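Condori Choral Takes: data card and README

September
By Ona Kairys and Ziad Saliba

What this is

Condori Choral Takes is a set of 1222 recorded takes of unaccompanied choral music, with timing marks, pitch tracks and the producer's written notes for each take. The music comes from 27 works by living composers, all recorded by the Wollavari Chamber Choir under Octavian Mihăilă. Most takes cover a section of a piece. A few are full run-throughs, and these are marked "full" in the takes table.

We put the set together to study how a choir's pitch drifts between the first take of a passage and the one that ends up on the disc. It can also be used for work on score following, edit point detection and blend.

Contents

audio/ - stereo WAV files, 24 bit, 48 kHz, one per take
scores/ - page scans at 300 dpi, only for works whose composer agreed
notes/ - the producer's notes, typed up from the session book
pitch/ - pitch tracks as CSV, one row per 10 milliseconds
takes.csv - the main table, start with this one
works.csv - title, composer, voicing, number of bars
CHANGES.txt - what was fixed and when

File names follow the pattern work_section_take, so w09_b_04.wav is the fourth take of section B of work nine. Sections are lettered in score order. Where the choir went back and re-recorded a section in a later session, the take numbers carry on from where they stopped, and the session column in takes.csv tells you which day it was.

How the recordings were made

All sessions were held in the same church, with the choir in a single curved row and a main pair of microphones in front. Spot microphones were also used but are not included. The mix you get is the main pair only, with no reverb added and no noise reduction. Traffic can be heard in some of the quieter takes, mostly from the Thursday session, and those takes have a 1 in the "outside_noise" column.

Ruba Moussa produced the sessions and wrote the notes. Her notes are short and use her own shorthand, such as "T2 under" for second tenors singing flat or "br" for an audible breath. A key is in notes/shorthand.txt. We have left the notes as she wrote them, apart from taking out singers' names.

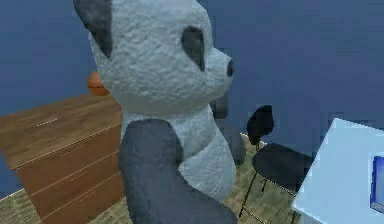

Ovora Sound Archive - Recorded Voice Group

Annotation

Bar lines were marked by hand in every take. Pitch tracks were made with Revon, our in-house tracker, and then checked by ear. Ruba Hakim did a second, separate pass on 98 takes so that we could compare the two sets of bar marks. Both versions are in the set, with hers in the folder pitch/second_pass. Most disagreements fall in slow music with staggered entries, where it is hard to say when a chord has arrived.

The column "used" in takes.csv says whether any part of the take went into the released album. It doesn't say which part. We have edit lists for some works but could not get permission to share them.

Known problems

Work 14 was sung a semitone below the printed pitch from the second session onwards. The scan shows the original key. Subtract 100 cents before comparing the score with the pitch track.

Takes w21_a_01 to w21_a_03 have the left and right channels swapped.

The pitch tracks follow the lowest and highest voices fairly well. Inner parts are much less reliable, especially in passages with more than six parts, and we would not publish results based on them without further checking.

Humming and closed-mouth singing in work 6 confuse the tracker. The affected rows are blank - please don't fill them in by interpolation.

What it should not be used for

The singers agreed to research use. They did not agree to have their voices copied, so please don't train singing voice models on the audio. The set comes from one choir in one building with one conductor, and findings about tuning or tempo may not carry over to other groups.

Access and licence

Audio and scores are available on request for non-commercial research. The tables, notes and pitch tracks can be shared freely with credit. Write to the Recorded Voice Group and say in a sentence or two what you plan to do. Octavian Mihăilă's own remarks on the interpretation of each piece are held separately and are not part of this release.

If you find a wrong bar mark, send us the file name and the time in seconds. Corrections go into the next version and are listed in CHANGES.txt.

Related items

Condori Choral Takes: shorthand key for session notes
Revon pitch tracker: user guide
Wollavari Chamber Choir: list of recorded works
Marking bar lines in unmeasured music
Recent additions to the Ovora Sound Archive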